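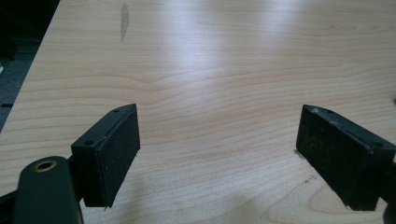 Figure 3. Pale wood tabletop with wavy side-to-side grain, patch of glare toward the top, and one narrow grayish-brown mark left of center.

4.2 What people notice on a pale table

We had expected the tables to be the dull part of this study, and they ended up being our favorite. Of the 204 tabletops logged in the Risby and Ostdale homes, 199 had at least one mark that their owners could point to without looking it up on the survey sheet. Most owners went straight to it. They put a finger on the spot, told us how long it had been there, and often told us which guest or which mug they blamed.

Light wood gets the most attention. On a top like the one in Figure 3, where the grain bends into shallow waves and then opens into a broad oval sweep, a short streak running against the grain is easy to pick out. Marks that ran along the grain were missed far more often, even when they were longer. We find this a lovely result — the pattern of the wood does part of the hiding, and owners seem to know it. Several had turned their tables so that a cross-grain mark sat at the far side from the door.

Glare matters too. In the August visits we asked owners to find their marks twice, once with the blinds open and once with them closed. Under strong light the bright patch on a glossy top turned the grain nearly white, and faint marks inside it could not be found at all. They came back as soon as the blinds went down. Owners of matte tops saw very little change between the two rounds.

We did not try to work out what had caused each mark. A gray-brown smudge may be water, or a darker streak in the veneer itself, and the Besson scale we used for scoring (0 to 5) rates only how strongly a mark stands out from the wood next to it. Two raters scored every top. Where they differed by more than 2 points, the table was scored again on a second visit, using the lamp setup from the Bastum pilot described in Section 3.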